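How Does a Robot Learn to Pick Up a Bag of Snacks?

Hello again, curious people! Last time we talked about how a robot knows where its own arm is (if you missed it, try closing your eyes and touching your nose, and you'll get the general idea). This time I want to tell you about something that sounds so easy you might laugh, and that has kept grown-up scientists busy for years and years. I want to tell you about picking things up.

Go and find a bag of chips or crackers, if there's one in your kitchen and you're allowed. Put it on the table. Now pick it up by one corner, using just your thumb and one finger. Did you think about it? I bet you didn't. Your eyes found the corner, your hand drifted over, your fingers squeezed, and up it came, probably while you were still reading this sentence.

Now put it down and try it again, only very, very slowly, and notice everything that happens. Your fingers open before they get there. They open wide enough to fit around the corner and no wider than they need to. When you squeeze, the bag bends and crackles and changes shape a little. If it starts to slip, you squeeze harder without anyone telling you to. That's a lot of tiny jobs, and a robot has to learn every one of them.

Why soft things are tricky

Robots in factories have been picking things up since before your parents were born. But in many factories the robot picks up the same hard part from the same spot, over and over, all day long. You can simply tell it where to go. Move here, close your fingers, lift, move there, open your fingers. A list of steps like that is called a program, and it works wonderfully until somebody moves the part over by the width of your hand. Then the robot closes its fingers on nothing at all, and carries that nothing across the room very carefully.

A snack bag is worse! It never sits the same way twice. It has wrinkles, and the wrinkles move when you touch them. It's shiny, too, so the light bounces off in bright little spots, and a camera can have trouble telling which bright spots are part of the bag's design and which are only reflections. You could write a list of steps for one bag lying one way, but you'd need another list for the next bag, and another, and you'd be writing lists until you were a hundred and four.

Learning by being shown

Saadet Aydoğan had a different idea for her robot, and it's the same idea your family used when they taught you to tie your shoes. She would show it.

Her project is called Rendano, and it works like this. A person moves the robot's arm and fingers using a set of handles, a bit like playing a video game, except that a real arm moves on a real counter. The person guides the fingers to a bag, closes them on it, and lifts it up. While this is going on, a small camera near the robot's fingers records everything, and a computer writes down how the arm moved at each moment. One try, from start to finish, is called a demonstration, which is a long word for "watch how I do it."

Then they do it again. And again! With the bag on its front, with the bag on its back, with other groceries nearby. Saadet's team made 3,000 demonstrations in all. When I asked her if that got boring, she told me she had listened to every audiobook at her local library that had a dragon in it.

After that the computer gets its turn. It looks at the pictures from the camera and tries to guess what the person did next. At first its guesses are terrible. The person moved left and the computer guessed right, or the person closed the fingers and the computer guessed that they flew straight up. Each time, it checks its guess against what really happened and changes itself a tiny bit, so the next guess will be a little better. Scientists call this training. It can take days, and the computer's fan gets quite loud.

The question the team wanted to answer

Now we come to the research part. Research means you have a question and you don't know the answer yet, so you set up a fair way to find out.

The team's question was this: is it better to show a robot one kind of bag many times, or lots of different kinds of bags a few times each?

Stop for a minute and make your own guess. You can write it down if you like, so you can't change your mind later. (I changed mine twice, but I'm a writer and we're allowed.)

To find out, they trained 2 robot helpers. They weren't separate machines, because it was the same arm both times, but they had separate "brains" inside the computer. Fergal Hanrahan, who builds the test counters, named them Wevico and Adugna. Wevico learned from 400 demonstrations, all with the same kind of bag. Adugna learned from 400 demonstrations too, but hers were shared out among 7 kinds of bags and packets.

Did you notice that both of them got 400? That's what makes it a fair test. If Adugna had been given more lessons than Wevico, we couldn't tell whether she did well because of the different bags or just because she'd had more practice. Scientists try hard to change only one thing at a time. 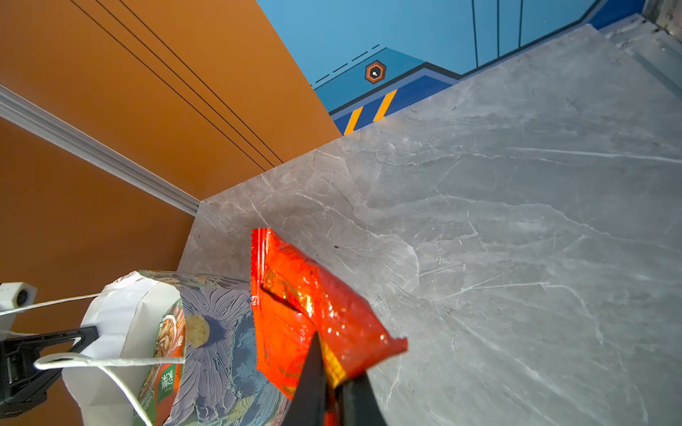 Fergal also made sure both helpers worked at the same counter, under the same lights, with the other groceries put back in the same places before every try. He marked the spots on a paper chart and checked it each time, and he was so fussy about it that the others started to call it "Fergal's treasure map."

So what happened? When the bag was the kind Wevico had practiced with, Wevico did better. It went right to the corner and pinched, very neat and quick. Adugna was slower and sometimes missed on the first go. But then they brought out packets that neither helper had ever met, and things changed. Wevico kept reaching for a corner where its old bag would have had one, and often came up with nothing. Adugna missed sometimes as well, but much less often. She had learned something more general about corners and edges and crinkly plastic, and she could use it on a packet that was brand new to her.

You may know this feeling from school. If you practice one math problem until you can do it in your sleep, you'll be great at that problem. If you practice lots of different ones, you might be slower for a while, but a surprise question on the test won't bother you so much.

The team isn't finished. One thing still puzzles them: both helpers had trouble when two packets were lying on top of each other, and Saadet isn't sure yet if that's a problem with seeing or a problem with squeezing. They're going to start a new set of tests in February, and I've asked them to let me know how it goes.

Try it at home

You can be the robot! You'll need a friend, a blindfold, a pair of kitchen tongs (the kind with soft tips is best), and a few things from the cupboard that are light and won't break. Put on the blindfold and hold the tongs. Your friend tells you what to do, using only these words: left, right, forward, back, up, down, open, close. See how long it takes to pick up one bag.

Then trade places. After you've each had a few turns, try it with something you haven't used yet, and watch what changes. Write down what you find, and put the snacks back where you got them unless a grown-up says you can open them.

Words to remember

Gripper: the part of a robot that holds things, like a hand with fewer fingers.
Program: a list of steps for a machine to follow.
Demonstration: one complete try that shows the robot how to do a job.
Training: when a computer guesses, checks, and changes itself a little, many times over.
Fair test: a test where only one thing is different.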